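Do those anti-limescale magnets do anything at all?
Posted in Home & Household > Water and Plumbing
Jun 11, 2022

We moved to Torkthorpe in March and the water is like liquid chalk. The kettle furs up in days. A bloke at the garden centre swore by a Zerkmont magnet, which clamps on the pipe where it comes into the house and supposedly stops the scale sticking. It has 17 glowing reviews, all of which read as if the same person wrote them. Before I part with any money, has anyone had one long enough to tell? I rent, so a proper softener is out.

Troncoso

Had one on for almost 3 years in my last place. I couldn't tell you it did a thing. The shower head still clogged, the taps still went crusty, and the instructions said to "allow time for existing deposits to clear", with no mention of how much time. Handy, that.
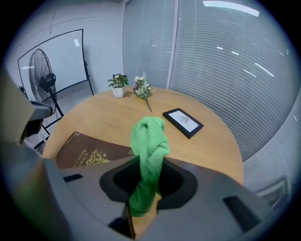

What did help was dull stuff. Empty the kettle at night so water isn't sitting in it. Citric acid once a fortnight - a couple of spoonfuls in warm water, leave it, rinse well. Wipe the taps dry after use if you can be bothered. I mostly can't.

If you still fancy trying one, ask the seller what happens if you want to send it back after six months. See how keen they are then.

Nikico

Mine works great, 5 stars, kettle is loads better. I did start using a filter jug the same week though so could be that

hardwater_sceptic

Well yes, it could be that. Try it without the jug for a month and come back to us.

To the original poster: ask your landlord before clamping anything on the pipe, and ring your water company for the hardness figure. It's free, and then you'll know what you're dealing with.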